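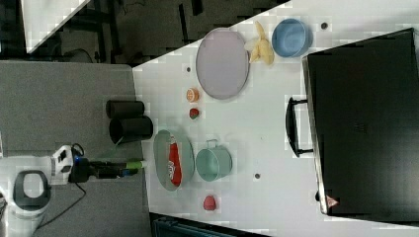
Can I use the Prandora kit with an arm I already own?

Any small tabletop arm with a two-finger gripper should be fine, as long as the fingers unbolt from the gripper. If your fingers are molded in one piece with the gripper body, the tips won't fit, but the rest of the kit still will.

Prandora Bench Kit for Small Robot Arms
by Damian Moser, Lalside
Posted in June

OK so, the Prandora. I've been building and rebuilding this in my half of the garage and then on the back bench at Madigan (that's our shared workshop, dues paid, door code changed too often), and enough people asked me for the parts that I finally started bagging them up and selling them through Lalside, which is me and a label printer.

What it does is pretty simple. You've got a robot arm. You've got a table. Between those two things there's a whole swamp of little problems that the arm maker doesn't care about and the table maker has never heard of: the fingers are too hard and too slick, the cable drags through whatever you just set up, the arm sits a hair too low and bumps the table edge, and every time you move something you can't get it back where it was. The kit is the box of parts I wish had come with my arm.

The bag is $83 and covers one arm. Shipping is whatever shipping is.

In the bag

You get 2 soft green fingertips, plus the backing plates they sit on. You get 8 machine screws, which is more than you need, and I did that on purpose after spending an evening on my knees with a flashlight. You get the cable clip set, a riser shim for the base, a paper drilling template for your tabletop, and a printed setup sheet that is mostly me nagging you about the cable.

You don't get the arm, the table, the gripper or any software. I run mine with Anora, a little control program a few of us at Madigan put together, and you can have a copy if you write and ask, but please know it's a workshop program and it looks like one. The kit doesn't care what you run.

The fingertips

These are the part everybody writes to me about! They slip over the end of the finger and the backing plate pinches them in place. I cast them green because green was the pigment I had, and then I kept it, because against a white table and black fingers I can tell from across the garage exactly where the business end is. I do sell them in black if you ask. Not many people ask.

They're soft enough to give a little on a curved thing like a mug and firm enough that a thin rim doesn't just fold into them. My first batch was way too squishy, like picking things up with gummy worms, and the arm would lift a plate and the plate would just slowly lean over and look at me. The mix now is a good bit stiffer. If you bought from the squishy batch (you'll know), send me a note and I'll mail you new ones.

Wipe them down with a damp cloth. Skip the solvents. I had a pair go cloudy and tacky on me after I cleaned them with the stuff under the Madigan sink and I still don't know what was in that bottle.

The cable

The cable is where I lost most of the spring. A wrist cable needs slack, and slack wants to flop, and flopping cable will take a strawberry off a table faster than any arm. The clips in the kit hold a loop up by the wrist and let the rest hang down off the side. You want the loop to be bigger than you think. Put the arm in its most stretched-out pose, then its most folded-up pose, and move the clip until neither one pulls tight. Then do it again with the wrist turned. Then turn the wrist the other way, which I skipped the first time, and there went a connector.
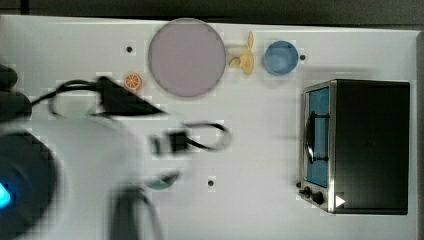 Swinging over the near side of the layout. Toaster oven at right.

I still wouldn't call the cable solved. On a quick sweep the loop moves around plenty, and if you've got tall stuff parked close to the arm you'll want to either slow down or shuffle the tall stuff farther out. I run at a modest speed when I'm working on a new routine and only turn it up once I've watched the whole thing go through with my hand near the stop button. Please have a stop button. I don't sell one but I'll talk you into one for free.

The table and the template

I like a plain white top. It's cheap, it wipes clean, and anything you put on it shows up nicely. Mine has holes drilled in it, and the paper template is there so yours can have them too. Tape it down, check it against the table edge, check it again, drill. I use the holes as reference points when I'm putting a layout back the way it was. You can also drop a peg in one if you want a hard stop for something heavy.

Use a backing board when you drill or you'll get ugly tear-out underneath. I know it's underneath. It'll bug you anyway.

The arm stands off the edge of the table and reaches in over it. I tried bolting it straight to the tabletop for the longest time and hated it. Every fast stop shook the table and everything on it walked a little. With the base on its own support next to the table the dishes stay put, and you get all that table space back besides. The riser shim goes under the base and lifts it just enough that the gripper clears the edge when it comes in flat. If your table's on the low side you can leave the shim out. Save it, though. You'll get a different table someday.

Setup time

I tell people to set aside an afternoon. The tips and clips take me 20 minutes, with coffee. Drilling is what takes the time, and leveling, and finding the long tape measure. My neighbor has my long tape measure.

Fit the tips before you clip the cable, and clip the cable before you do any calibration. I have done these in every possible order and that's the one where you only do things once. When you tighten the backing plate screws, stop when they're snug. The plate is thin and it'll bow if you lean on it, and then one corner of the fingertip lifts and you'll be chasing a weird sideways grip for a week.
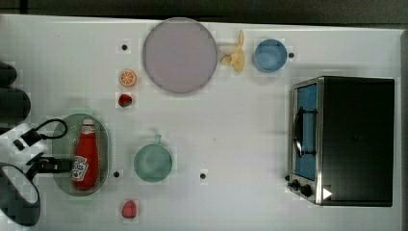 LALSIDE / BENCH KITS / THINGS TO PICK UP

I get asked what to practice on, so let me save you some thrift store trips. Kitchen stuff is great. You want a mix of shapes, and a kitchen gives you that without really trying. I've got a big round plate, a blue bowl, an oval tray with a Heinz ketchup bottle lying in it, a handful of play food (the banana is my favorite and it is a terrible, terrible shape to grab), and a toaster oven for the door handle.

Start with the small play fruit. It's light and it bounces, so you can get it wrong all day long. An orange slice is harder than a strawberry because it likes to lie flat, and coming straight down on a flat thing takes some patience with your heights. Go a little too low and you're pressing your fingertips into the table.

A bottle lying in a tray is a good second step. The tray gives it a home, so when you miss it doesn't go rolling off across the shop, but now you've got that rim to come over too. Come in slow from the side or come straight down, pick one and stick with it while you're learning.

Plates and bowls come next, by the rim. Then handles. Oven doors are their own whole hobby. The handle moves in an arc and your arm would like to move in a straight line, and something has to give, and you want it to be the fingertip and not the oven. Make sure yours can't slide around before you try it, and leave it unplugged. I mean it about the unplugged part.

Don't use glass. Don't use anything you got from your grandmother.

Spares

Fingertips wear. Mine start looking chewed along the edge after a good long stretch of daily use, sooner if I've been doing oven doors. Spare pairs are on the Lalside parts page along with extra clips and shims. If you lose the drilling template I'll email you one to print, just make sure your printer isn't set to shrink to fit, and measure the check line on the sheet before you trust it.

Returns are fine if the tips haven't been cut. If you've trimmed them to fit an odd finger they're yours, but write to me anyway with the finger size, I'm collecting those for a wider version.

Last updated in June: stiffer fingertip mix, new check line on the template.

Comments

gluefoot
Got mine on over the weekend, went together fine. One of my backing plates had a burr on it but a minute with a file fixed that. How wide is the wider version going to be? My fingers are kind of chunky (the robot's).

Damian Moser
Sorry about the burr, I'm supposed to be catching those! Send me a caliper reading and I'll try to make sure yours fits. I haven't locked the width yet.

marnie_b
Do the clips work on a thicker cable? I've got mine bundled with an air line.

Damian Moser
They'll be tight. You could open them up with a heat gun, gently. Or run the air line on its own set, that's what I'd do, the bundle gets stiff and fights the wrist.

Pell
I was one of the gummy worm customers. New tips came and they're so much better. I can do the mug now. Still can't do the banana.

Damian Moser
Try it from the fat end.

old hinge
Printed the template at the library and it came out small, and yes I drilled first and checked the line after. New tabletop is on the way. Good kit though.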